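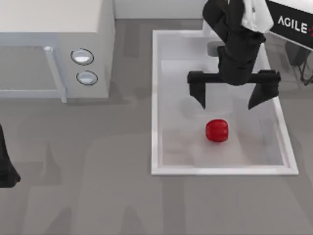

Quiénes somos

Umora. Empresa pequeña, nueve personas, una oficina encima de una ferretería y bastantes ordenadores. Hacemos ejemplos para que los robots aprendan a manipular cosas de cocina. Coger, soltar, abrir, mover de un sitio a otro. Casi todo en simulación.

Empezamos porque a Arnar Bach, fundador y todavía el que más horas echa a los mandos, le pidieron unas demostraciones de agarre para un laboratorio de la universidad. Pidieron 100. Entregó 300, la mitad no valían, y de tirar esa mitad salió el método que usamos ahora. Lo contamos más abajo.

Qué hacemos

Un operador maneja dos brazos dentro del simulador y hace la tarea completa. Se graban las vistas de las cámaras, las posiciones de las articulaciones y la apertura de las pinzas. Todo con la misma marca de tiempo (esto parece obvio, no lo es, nos costó un invierno entero). Luego el episodio pasa a revisión. Si el movimiento duda demasiado, fuera. Si la pinza atraviesa un objeto por un fallo de colisiones, fuera y aviso al equipo de escenas. 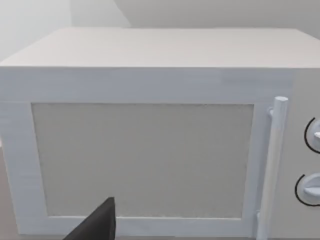
Las escenas las montamos nosotros, con una herramienta propia que se llama Virkum. Cambia la luz, el color de la encimera, la posición de los objetos. Los electrodomésticos dan mas guerra que nada: puertas con su bisagra, tiradores, mandos que giran. Un tirador mal colocado por unos milímetros y el operador se pasa la tarde peleando con él. Por eso cada modelo nuevo lo prueba primero una persona a mano y despues ya se pide cantidad.

A día de hoy llevamos más de 3000 episodios aceptados. Los rechazados también los guardamos, etiquetados con el motivo. Hay clientes que los piden para entrenar detectores de fallos.

Cómo trabajamos

Turnos cortos. Cuarenta minutos y descanso, porque el pulso se nota en los datos. Varios operadores por tarea, zurdos y diestros, gente rápida y gente tranquila. Si todas las demostraciones son de la misma persona el modelo copia sus manías.

Vistas cercanas además de la general. En la general se entiende la tarea; de cerca se ve por dónde entra el dedo.
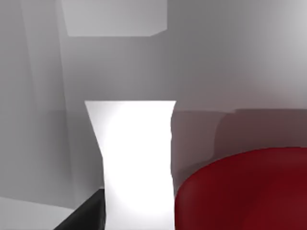

Dedo de la pinza junto a un objeto rojo, vista simulada de cerca.

Revisión doble. Quien graba no revisa lo suyo. El programa de revisión se llama Briem, lo escribimos deprisa en abril y sigue siendo feo, pero funciona y no lo vamos a tocar de momento. Marca tramos parados, saltos en las articulaciones y episodios sin final claro. La decisión la toma una persona.

Instrucciones en lenguaje normal. Cada episodio lleva una frase corta, escrita a mano, en español y en inglés. Nada de plantillas. Pedimos tres redacciones distintas por tarea.

El equipo

Operadores, dos personas de escenas, una de infraestructura y Arnar, que hace de todo y contesta el teléfono cuando se acuerda. Casi nadie venía de robótica. Tenemos una delineante, un profesor de instituto, alguien que montaba cocinas (muy útil, corrige todas las alturas).

Con quién trabajamos

Grupos de investigación y fabricantes pequeños. El proyecto más largo hasta ahora es Tonis, tareas de recoger y ordenar en cocina con dos brazos, que sigue abierto y va por su segunda ronda de grabación. Aceptamos encargos a partir de 100 episodios.

Preguntas que nos llegan

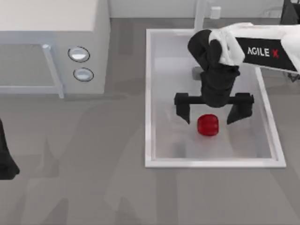
¿Se puede pedir una tarea que no esté en vuestro catálogo?
Mandadnos una descripción de la tarea y los modelos de los objetos si los tenéis. Grabamos una prueba corta, la miráis, y con eso cerramos plazo y precio.

¿En qué formato entregáis?
Vídeo por cámara más un archivo de estados y acciones por episodio. Si usáis otro formato se convierte, sin coste salvo que sea algo muy raro.

Contacto

Por el formulario de la web, o por teléfono de 9:00 a 14:00. Por las tardes estamos grabando y no lo cogemos. Para visitas, avisar antes, la puerta de la calle no tiene timbre.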